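**Wie viele Demos pro Aufgabe? (Handgreifer, Wäsche falten)**

**kabelsalat_ost**
Wir sammeln in Murkberg gerade Beispiele für Prerkness, Aufgabe »T-Shirt falten«. Stand heute: 225 brauchbare Episoden. Das Netz kann damit hervorragend ein Shirt anheben und dann in stiller Andacht darüber verharren. Reichen 300, oder muss ich meinen Sommer anders planen?

**tropfkante**
Plan ihn anders. Bei Seralham haben wir unter 2.000 nichts gesehen, was den Namen Falten verdient.

**nullpunkt7**
Widerspruch. 2.000 Mal dasselbe Shirt auf demselben Tisch bringt dir ein Modell, das genau diesen Tisch liebt. Lieber weniger Episoden, dafür jede in einer anderen Küche — und jedes Mal anders hingeworfen.

**tropfkante**
Andere Küchen, klar. Wohnst du in einem Möbelhaus?

**kabelsalat_ost**
Wie viele habt ihr denn weggeworfen? Bei mir waren es 41, fast alle, weil ich zu schnell zugegriffen habe und die Zuordnung der Greiferweite nicht mehr stimmte.

**nullpunkt7**
Normal. Fang mit offenen Fingern an, eine Sekunde stillhalten, dann erst los. Und wirf das Shirt hin, statt es hinzulegen. Ordentlich hingelegte Wäsche kommt in freier Wildbahn nicht vor. So sieht bei mir ein Startzustand aus:

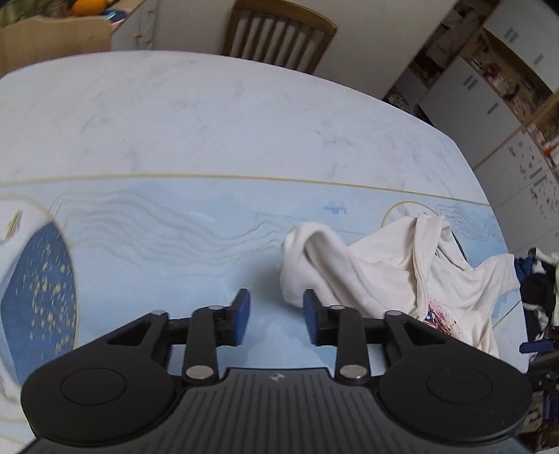 ansari_fan widerspricht: Zufällig Hingeworfenes sei überhaupt nicht zufällig, jeder Mensch werfe auf seine Art, und das Modell lerne am Ende nur den Wurfstil.

**nullpunkt7**
Dann sollen eben zwei Leute werfen.

**kabelsalat_ost**
Ich frage mal meine Nachbarn. Bis 300 mache ich weiter, dann trainiere ich neu und melde mich.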